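Beans from scratch, finally!

2021-03-25

I have wanted to cook a proper pot of beans for ages and kept chickening out, because every recipe I read seemed to start with a warning. Soak them, don't soak them, salt at the start, never salt at the start. Well, last week I picked up a bag of Flina black beans at the Paseo market, threw them in a pot with an onion, and I am so happy I did!

I skipped the soak. The beans went in dry with plenty of water, two bay leaves, half an onion and a good pinch of salt, and I let them tick away on the lowest flame while I got on with other things. They took 147 minutes (yes, I wrote it down in my kitchen notebook) and the broth came out inky and thick – so much better than the stuff in the can.
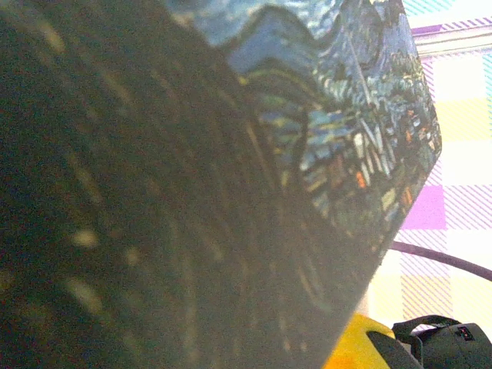

Once they were soft I fried garlic and cumin in olive oil, mashed a ladleful of beans into the pan and stirred the whole lot back into the pot. It makes everything creamy without any cream. A squeeze of lime at the end and I was eating it standing up at the stove.

Night one was beans and rice. Night two was beans on toast with a fried egg and Coelho hot sauce, and I think I liked that even more! The last of it went into a soup with some sad carrots and the heel of a Mirnlow loaf, torn up and toasted in the oven until it was crunchy all over.

I want to try white beans next, with sage and a parmesan rind, and in August I'm hoping to get fresh shelling beans. If you have a favorite way to cook them, please tell me in the comments.
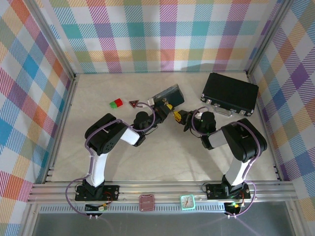
Flina Beans Forever wrote: Try a strip of orange peel in the pot with the black ones! I take it out before mashing. Mine need almost 169 minutes, but my stove runs low.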